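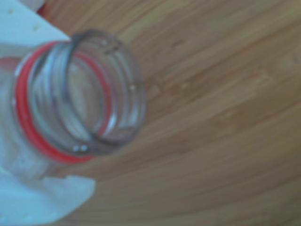
Clear plastic bottle on a wooden surface, close up.

Girkum Games
Progress report to the Serik Fund on the board game Tawhiri
Friday, March 8, 2024

Print this page | E-mail this page

You asked for a report at the halfway point of the grant. Going by the calendar, we passed the halfway point a while ago. Going by the rulebook, we are just about there, so please accept this as being on time in at least one sense.

For anyone at the Fund who has joined since the application: Tawhiri is a game for two to four players about running rival weather stations on a chain of islands. You predict storms, bet on your predictions, and then try to nudge the storms toward people you don't like. The application called it "a gentle game of forecasting." Testers have used other words, and we have dropped "gentle" from the box copy.

What is finished

The storm deck is done. It has been done before, and I reported it as done last time, but the earlier deck had a card called Dead Calm that ended the game if drawn first. We had known this was possible and felt it was unlikely. It then happened at the first table on the first evening of testing in Clenutlow, to people who had driven there. Dead Calm now makes everyone skip a bet, and they complain about it for the right amount of time.

The island boards are final too, apart from the color of the sea. The printer's proof came back the green of hospital curtains. A second proof is on its way.

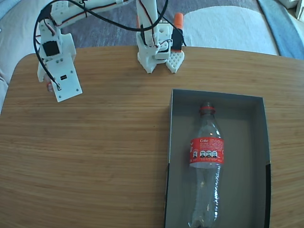 The Clenutlow group wrote back that the betting round was the best part of the evening and that they had no idea what the lighthouse was for. We had no good answer to send them. The lighthouse was there in the very first version, when the game was about shipping, and it survived every change of theme by looking nice. It now lets you peek at the top storm card, at the cost of a bet. People buy it constantly and regret it, so I think it has found its job.

What is not finished

The solo mode. I promised one in the application and I would like to be excused for the enthusiasm of that paragraph. The idea was an automatic rival that forecasts by flipping cards. In its present state the rival either wins by a humiliating margin or parks all its balloons on one island and stays there until the end. Both have a certain realism, but neither is much fun on a Tuesday night. We are on the fifth draft and it is getting better at losing.

The rulebook is longer than it should be. Half of page 4 deals with what happens when two storms enter the same space, a thing that comes up maybe once a game and starts an argument every time. A diagram would fix it. We have drawn several, and the arrows start arguments of their own.

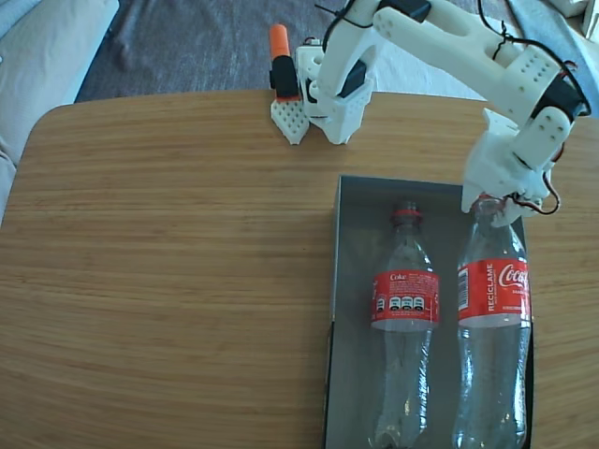 Marisol Tennant

Money

We have spent roughly half the grant. Most of it went on art and on prototype printing, as planned. The unplanned part was balloon pieces. The wooden ones looked lovely and rolled off the board whenever anyone reached for a drink, so we bought flat cardboard ones, which stay put and look like mushrooms. The artist is adding baskets.

I had set aside a line for convention travel and used very little of it. We shared a table with a publisher of train games, whose customers were polite to us while waiting. 1303 sign-up cards were printed for that weekend (the odd number is the printer's, who rounds in mysterious ways) and we still have most of them. They make good scrap for testing new storm cards, and I would ask you to view the expense in that light. 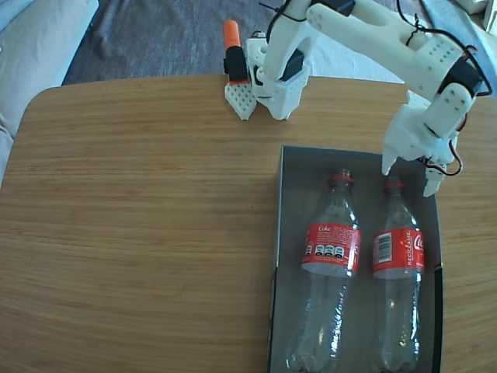 By Marisol Tennant, Girkum Games

What comes next

Blind testing is the next real hurdle. Groups who have never met us will get a box and the rulebook, and we are not allowed to help. I find this part very hard and have asked to be kept away from the phone. Files should go to the printer in July if the two-storm rule behaves itself.

If solo mode still isn't working by then, I would rather release it later as a free download than hold up the box. That would be a change to what you agreed to fund, so I need a yes or no from the Fund before the files leave us. A copy of the current rulebook is attached to this report. Page 4 is best read sitting down.

Contact Girkum Games | © 2024 Girkum Games | Back to top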